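Tank water thread, as promised to the people who asked after the Clunano post. We've been on rainwater only for five years now. No mains, no bore. 04/08/2021

1/ The house came with two tanks, one poly and one old corrugated iron. The iron one leaked at the second seam from the bottom, so in practice it held half of what it said on the paperwork. If you're buying a place on tanks, go and tap them yourself. You can hear where the water stops.

2/ Roof area matters more than tank size out here. A millimetre of rain on a square metre of roof is a litre, less what you lose to splash and the first flush. We collect off the house and the machinery shed. The house roof on its own wouldn't keep up with two adults and a vegie patch.

3/ Our first summer we ran out in the second week of the school holidays with visitors staying. Pump ran dry at night, made a horrible noise, tripped the switch. I carried buckets from the creek at Nondow to flush the toilet for two days.

4/ Then we paid for a carted load. Mosquera did it, they were good, but the truck needs a clear run to the tank and ours had a lemon tree in the road. The driver ran out every metre of hose he had. The lemon tree has been moved. It didn't like it.

5/ Carted water where we are is town water, so it tastes of chlorine for a week or two. The dog wouldn't touch it at first. Tea was the worst.

6/ After that I started keeping a rain book. Just a ruled exercise book next to the gauge reading, filled in after breakfast. Last year we had 106 mm over the whole of autumn, and 49 of that came in one night and mostly went out the overflow. A yearly average tells you very little.

7/ On overflow -- pipe it somewhere. Ours used to drop straight down beside the tank pad and it had washed a hole under one edge you could fit your arm in. A full tank weighs tonnes and you don't want it leaning. It goes out to the fruit trees now through 90 mm stormwater pipe.

8/ Gutters. I clean them four times a year, and again before any big rain if it's been windy. Mesh helps but the fine stuff off the she-oaks gets through anything. Leaves sitting in the gutter turn the water the colour of weak tea and it won't hurt you much but it stains the bath.

9/ First flush diverter: get one. It dumps the first lot off the roof, with the dust and bird droppings in it. Unscrew the cap at the bottom every month or so. I left ours one winter and what came out was black and had a frog in it. The frog was fine.

10/ Level gauge. We tried the Wevent one that talks to your phone. Worked well until the ants got into the sensor housing. Went back to a float on a string with a weight that slides down the outside of the tank. You read it from the kitchen window.

11/ Showers are the biggest use by a long way. We put on a low-flow head and stand in a tub while it runs warm, and the tub goes on the pot plants. The washing machine is second. Full loads only, and the rinse water goes to the lawn through a hose with a sock on the end.

12/ The pump cost us $167 to repair the second time and I should have replaced it the first time. Keep a spare pressure switch in the shed. They always go on a long weekend.

13/ Dishes. We don't have a dishwasher. Scrape first, wash once a day after tea, one sink of hot and a small tub for rinsing. Glasses first, greasy pans last. No rinsing under the tap, that's where the water goes. Everything then sits in a rack until morning and gets put away at breakfast. Wire racks are easier to keep clean than the plastic ones with a tray, in my experience. The rinse tub goes on the mint, which is the only thing in the garden that has never looked thirsty.
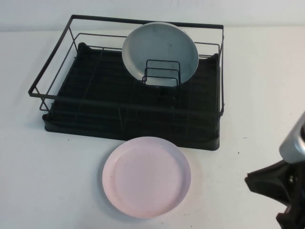
14/ Last one. If you're about to move onto tanks, book your first load of carted water before you need it. By September the good carters out our way are already filling up for summer and the wait only gets longer. Happy to answer questions about pumps and fittings. For filters and UV you're better off talking to a plumber -- ours was in when we bought the place and all I do is change the cartridge.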